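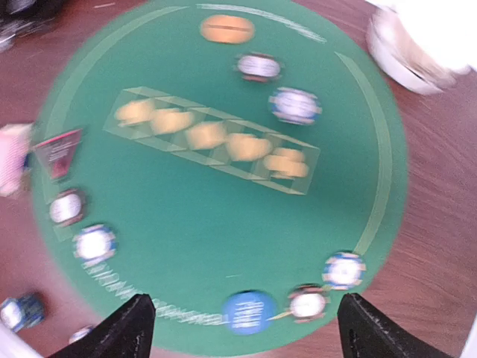 A round poker mat on a wooden table, with the five spaces for the shared cards across the middle.

How to lay out and look after a round card mat at home

2021-09-20

Most advice on card mats is written by people who sell them. You will read that a mat makes the cards glide, protects the table, deadens the noise and turns a kitchen into a card room. Some of that is true. I have used a round one on a wooden table for long enough to have doubts about the rest, and what follows is how I set mine up, including the steps I think you can skip.

Do you need one?

For rummy or patience, probably not. A thick tablecloth does the same job and you already own it. Where a printed mat earns its place is in games with shared cards in the middle, because beginners can see where the five cards go and stop asking. If everyone at your table knows the game, the printing is decoration.

Check the size first

Measure the table before you buy. A round mat wants bare wood showing all the way round, enough for a glass and a forearm. If the mat hangs over the edge, somebody's elbow will drag it off. Sellers like to photograph their mats on enormous tables, so ignore the pictures and read the measurements. The Rarley I bought first was meant for four players and was a squeeze for three.

Getting it flat

Mats are mostly sold rolled up, and the instructions tell you to leave them overnight under heavy books. I tried this with the Feson and it still curled at one side in the morning. What worked better:

1. Clear the table and wipe it. Crumbs under a thin mat can be felt through it, and a card will rock on them.
2. Roll the mat the opposite way to how it came, loosely, and leave it like that while you make a cup of tea.
3. Unroll it face up and press from the centre outwards with flat hands.
4. Put a book on any edge that still lifts. Two hours is plenty. If it hasn't gone flat by then, another night won't help much.

Don't iron it. I have seen this recommended, with a tea towel in between, and I would want to know how many mats the writer ruined first. A warm room does the same thing slowly.

Turning it the right way round

A round mat has no obvious front, which sounds like an advantage until you deal. The row of card spaces does have a direction. Turn the mat until the row runs square across in front of the dealer. If it sits at a slant the cards will end up at a slant too, and people start straightening them in the middle of a hand.

When the deal moves on, leave the mat alone. Some guides tell you to turn it each time so that every dealer has the row the right way up. Try that with chips on it.

Laying the shared cards

Start at the dealer's left. The first three go down together, then the fourth, then the fifth, each in its own space. Check that your cards fit the spaces before you play, as printed outlines are not always drawn to the size of a normal pack. Mine take a standard card with a little green showing. If yours are too tight, treat the outlines as a rough guide and line up the bottom edges of the cards instead.

Keep chips out of the row. Pile them on the far side of the shared cards, where everyone can reach them and nothing gets covered. Discards go by the dealer, off the mat if there's room.

Stopping it sliding

"Non-slip" on the label means very little on polished wood. The cheap fix is a piece of the rubbery mesh sold for lining drawers, cut 2 cm smaller than the mat all round so it doesn't show. Rinse the mesh and let it dry before you use it. Some rubbery backings can mark a varnished table if left down for weeks, so lift everything when you have finished playing. I learned that one in December, with a mat left out over the holidays.

Cleaning

The special sprays are a waste of money, as far as I can tell. A barely damp cloth and a drop of washing-up liquid will shift most things. Dab at spills; rubbing spreads them and can lift the printing on cheaper mats. Try a patch near the rim first. Let it dry flat.

Putting it away

Roll it with the printed side outwards, which helps it lie down next time, and hold it with a strip of cloth. Rubber bands leave a groove. Stand the roll upright in a cupboard, or slide the mat flat under a bed if you have the space. I have never got a fold line out of one.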